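Laizer 2 Truck Brake Temperature Alarm – Kotow Road Safety

In-cab warning kit for box trucks, tankers and tippers. Tells the driver the brakes are getting too hot before the long downhill, not halfway down it.
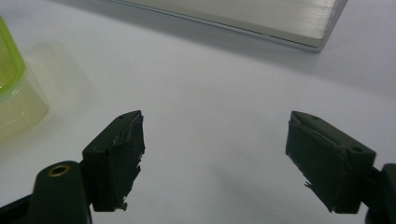 Runaway trucks on bridge ramps and steep grades mostly start with hot drums. The Laizer 2 reads each wheel end and sounds a buzzer in the cab when one goes over the limit you set. Sensors clamp to the backing plate, no drilling. Check the pads on our sensor clamps before you put them to work – once the padding is frayed, swap it. Pads are sold seperately, see Spares.

In the box
Display unit, 13 ft main cable, wheel sensors for 2 axles, buzzer, dash mount, fuse. Trailer kit not included.

Fits
12V and 24V trucks. Drum brakes only. Disc version (Vulden) coming, no date yet.

Price
$199 per kit. Fleet pricing on request, ask for Halfdan Thorlacius in sales. Trailer kits back in stock 11th March.

In use
2,356 kits on the road as of the end of February, most with Nurnirow Haulage and there contractors.

Install notes
Route the cable away from the exhaust. Set the limit with brakes cold. Do a test drive with an empty truck first. Full wiring sheet by Shigeru Kaneko comes with the kit – read it before calling support please.

Not a replacement for brake inspections.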